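Humport Open Day (robotics demonstration)

The Humport Open Day is a yearly public visit to the Villa, the workshop building where the Grernska group does its robot arm work. I've written up most of the local events on this site, and this one is my favorite, so forgive me if it runs a little warmer than the usual entry! What follows covers the visit of Dec 10, 2022, with some notes on the earlier years.

The main attraction was the block and cup table, known in the program as Woreo. 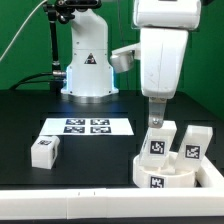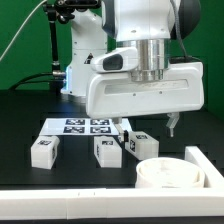
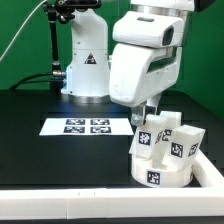 White blocks, a white cup and printed markers on the black table at the Villa.

Liên Huỳnh wrote in the comments under my first draft that I had undersold the markers, and that for her they were the whole point of the visit: without them the arm has no way of telling which block is which or how it is leaning, and people should be told so before they are told anything about fingers. Fair enough, and I've moved that part up.

The markers

Each marker is a square black-and-white pattern, a bit like the code you scan for a restaurant menu but a lot chunkier. A camera picks out the pattern, and the software works out where the square is and how it is turned. The blocks carry them on more than one face, so a block that tips over can still show one. There's also a flat sheet with four of them in a two-by-two grid lying on the table. I asked about that sheet and was told it stays put all day and gives the system a fixed thing to measure everything else against. If somebody bumps the sheet, the whole table has to be set up again (somebody did bump it in the August rehearsal, I'm told, and lunch was late).

The task

Woreo is easy to explain and pretty hard to do. The arm has to get white blocks into a short, wide cup near the corner of the table. The first one has plenty of room. The ones that come later have to share, and they lean on each other and on the rim, so the gripper is working in a tight spot with its fingers right down among the blocks. I had figured picking things up would be the hard part. Letting go is worse! Open the fingers a bit too wide and you can nudge the neighbor.

The white border along the front and side of the table helps here. It gives the cup a corner to sit in, so it can't wander off when a finger pushes on it.

The visit

Doors opened in the morning and groups went through 14 at a time, which is as many as can stand along the rope and still see. Each group got seven minutes at the Woreo table and then moved on to the slide talk next door. I went around twice. Nazareno Bianchini ran the table for both of my groups and he's a good talker – he'd let a run go by in silence first and only explain it on the second one, so you had time to make up your own mind about what the arm was up to.

Kids asked the best questions, as usual. One wanted to know if the arm gets tired (no, but the motors warm up and the group gives it breaks). Another asked why the wall was green. The answer was that a plain, bright background makes it simpler to separate the arm and the blocks from everything behind them when the recordings are looked at later.

Attendance

The sign-in book for the day shows some 900 visitors. The running total on the poster by the door, covering every open day so far, was 2,261 when I left. I'd take that second figure with a little salt – it includes people like me who went through more than once and signed both times.

Earlier years

The first open day had no live demonstration at all, just a talk and a parked arm you could look at. The second added a stacking demo that used painted cubes, and I remember it mostly for the long waits between runs. Woreo replaced it. I'd love to hear from anyone who kept a program from the first year, as mine went missing in a move and the Villa doesn't have a spare.

Getting there

The Villa is at the top of the hill in Humport, past the ball field. Parking is on the grass and gets muddy. Admission is free, the coffee is a dollar, and the side entrance has a ramp. Groups of more than 14 are split up at the door, so if you're bringing a class, write ahead and they'll keep two slots together for you.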